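Stride sensors and cadence: anyone else hooked?

kurnel_runner
I've been wearing a foot pod for 35 runs now and I love it! My coach, Yogesh Kandpal, loads every file into a spreadsheet and we go over it together after the long run. My left foot stays on the ground longer than my right once I get tired. I never would have felt that. We're adding single-leg hops twice a week and I can't wait to see the July numbers.

oldspikes73
Nice, but be careful. Ground contact time from a pod is an estimate. I put two pods on the same shoe at the Pemham track and they didn't agree with each other, never mind with the high-speed video.

kurnel_runner
Fair point! I only compare my pod with itself though, same shoe, same lace, same loop. The trend is what gets me excited (and I do get excited, ask my poor roommate). Last download was 2,382 strides and the drift starts right after the second hill.
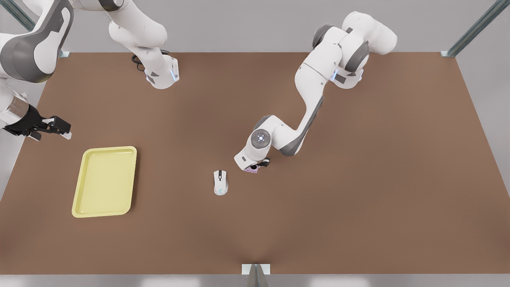

Lammers says the second hill is the whole story. Tired hips on a climb will change anybody's contact time, so do one flat run at the same effort before you change your training.

oldspikes73
Agree with Lammers. And hops twice a week on top of the mileage sounds like a lot to me.

kurnel_runner
OK, flat run it is, I'll do 40 minutes on the canal path on Sunday. Not giving up the hops though, they're fun!

ikov
Could you post the raw file when you're done? I wrote a little script that splits left and right by grade and I'd love to try it on somebody's legs besides mine.

kurnel_runner
Yes!! Sending you both runs, hilly and flat.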